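studdale-openday-tabletop
Data card and notes, v2

What it is
Recordings from the simulator stand at the Studdale open day in January. Visitors sat down, got a controller, and drove the arm on screen through short table tasks. We logged the lot. 488 episodes kept after cleaning. Everything is simulated, the hall had no real arm in it.

Quick facts
Episodes: 488
Control rate: 30 Hz
Longest episode: 2000 steps (hard stop, the sim resets)
Shortest kept: 200 steps
Robot: single white arm with a black gripper, Franka model
Views: one fixed side view, one wrist view
Labels: task text, outcome, visitor or staff flag
Contact: Sepehr Kiani

Where things are
episodes/ one folder per episode, joint states and gripper state as arrays, plus a small json
video/ both views, same numbering as episodes
tasks.txt the wording exactly as it was read out at the stand
splits/ train and held out, split by visitor so the same person never turns up in both
rooms/ the scene files. Kitchen, study, bedroom
notes_openday.txt what I typed on the day, unedited, sorry

How the day went
Doors at ten. First hour mostly parents pushing small children towards the controller. Small children were very good at it. Adults kept asking what the buttons did after they'd been told what the buttons did.

Format was the same all day. Read the task card, one practise go, then the recorded goes. We meant to give everyone the same number and gave up by lunch because the queue was out past the coat racks. So some visitors have a lot of episodes and some have one. Check visitor_id before you average anything.

Kitchen was loaded in the morning, study over lunch, bedroom for the rest. Swapping rooms means a restart of the whole sim, and people wander off while it loads. Next time: have all of them up on seperate machines. The laptop from Dedach would have done fine for one and it sat in its bag.

Vudov sent the controllers. Comfortable, light, the grip trigger is stiff. You can see it in the gripper trace, lots of half closes and then a sudden full close. I haven't smoothed it. If you want it smoothed do it on your side.

Tasks
Cards were short. Things like "put the mug next to the bowl" or "move the teapot nearer to you". Nearer to you caused trouble. Some people took it as nearer the robot, some as nearer the side camera. Both are marked as success, with a field called read_as saying which one they went for. Staff filled that in by hand, mostly me, mostly at speed.

Objects change place between episodes inside a set area of the table. Lighting also changes a bit. The room furniture stays put.

Outcome labels
success: object ended up where the card asked, upright
partial: got there but tipped over, or pushed there without a grasp
fail: anything else, including giving up
Pushing was popular. Lots of partials.

Staff episodes
Recorded before doors opened, to check that logging worked. Flagged staff = true. They are much quicker and a good deal duller. Leave them out if you want to know how first-timers drive, keep them in if you just want clean grasps.

Known problems
Wrist view lags the joint data by one frame in the kitchen episodes. Fixed after the first restart, so study and bedroom are fine.
Fixed side view gets blocked by the arm itself whenever the gripper is down at the table. Objects at the far end vanish behind the wrist for long stretches. Don't trust any detector on that view alone.
Sleeve of the near corner: ignore this line in old copies, it was a note to myself.
A handful of task strings have a double space. tasks.txt is right, the json is wrong.
Gripper goes through the table slightly in a few of the fails. Someone leaning on the stick.

Consent and people
No faces, no voices, no names. visitor_id is a random string made on the day and the sign-in sheet was shredded. Parents signed for under-16s. If you were there and want your episodes out, bring the slip with your id on it and I'll pull them.

Use
Fine for teaching, coursework, messing about, papers. Please don't use it to claim anything about how people in general drive robots, it's one hall and one afternoon and a bit. The Ebrahimi baseline numbers in the old README were run on v1 and don't carry over. Rerun before quoting.

Changes since v1
Removed everything under 200 steps, mostly accidental starts
Added read_as
Renamed cam2 to wrist
Split redone by visitor

To do
Proper loader script. The one in there works but it's ugly
Fix the double spaces
Thank you cards to the school, still not sent 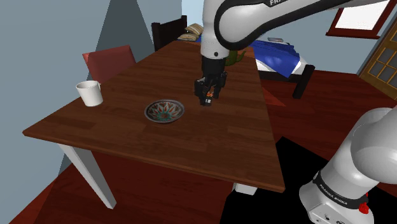 Page last changed: 23 Feb 2025 (SK)
Bedroom room file, fixed side view. Gripper low over the table, bowl and mug on the near half, green teapot at the far end and partly lost behind the wrist, as per known problems.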